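Pegs, plates and the cost of a change in lighting

Atieno Okoth has spent most of the past year on a problem that sounds small. She wants a two-armed robot to put blue pegs into white plates, and to keep doing it when the room looks different from the room it was trained in. Her study, run under the project name Mollum, was circulated to partner laboratories on January 26, 2023. We spoke by telephone shortly afterwards.

The method is learning from demonstration. An operator guides both arms through the task, the joint positions and head camera images are recorded, and a control policy is fitted to the recordings. The full set holds 1224 demonstrations, gathered by four operators.

"The total is less interesting than how it is divided," Okoth says. "We had 14 lighting conditions. The question was whether to collect a lot under one of them or a little under each."

Earlier work in her group had taken the first route. A policy trained under plain white light did well under plain white light and poorly under anything else. The usual remedy is to alter the colours of the recorded images by software before training. Okoth's team compared that with changing the lamps themselves.

"Software shifts every pixel by the same rule," she says. "A real lamp does not. The shell of the arm reflects it, the board reflects it, the fingers produce highlights in new places. A white plate on a white board is already a weak edge. Change the lamp and the edge may move or vanish." 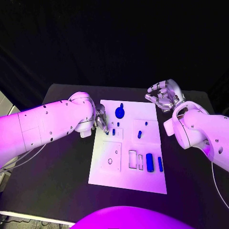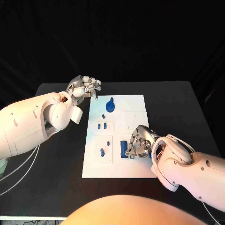
Trained on the varied recordings, the policy completed 62 per cent of insertions under lamps it had not met before. The version trained on software-altered images did worse at every colour tested, and worst of all under saturated red and pink. Okoth is careful about the figure. It refers to single insertions with the board shifted and turned a little between trials, and does not cover the longer sequences in which one part must be placed before another.

"Sixty-two is not a number you would put into a factory," she says. "It is a number that lets you compare two ways of collecting data, and that is all we used it for."

The choice of parts was deliberate. The pegs share one colour, so the policy cannot sort them by hue and has to rely on shape and position. The plates are close to the board in tone. A colleague at Besson, which supplied the first set of parts, had suggested coloured plates. Okoth declined.

"With coloured plates the vision problem becomes easy and we learn nothing about it," she says. "We kept the background dark and dull for the opposite reason. I did not want the policy to find a landmark on the wall and steer by that."

Failures were sorted by hand. The largest group were near misses, in which the peg touched the rim of the hole and tilted. Okoth attributes these to depth error — the head camera looks down at the board from one side of the task, and a small mistake in height becomes a sideways mistake at the fingertips. A second group involved the two hands getting in each other's way. The operators had avoided this by habit, each in a different manner, and the policy appeared to average between them.

"That one is our fault," she says. "We wrote instructions for the lamps, the board and the starting pose. We wrote nothing about which hand gives way."

A written rule for hand priority has been added to the collection protocol, and a further round of recordings is planned for May. It will use Trolta, the group's own recording software, in place of the scripts used so far, which stored images and joint data in separate files and had to be aligned afterwards. Okoth estimates that alignment took longer than training.

Touch is the other planned addition. Sternumik, a partner in the next phase, is preparing fingertip sensors that report contact force. Okoth expects them to help with the tilted pegs and to have no effect on the lighting result, though she intends to check this by repeating the lamp trials with the sensors fitted and their signal switched off.

"If the figure changes with the signal off, then we have altered the hand in some way we did not mean to," she says. "I would want to know that before we record anything else."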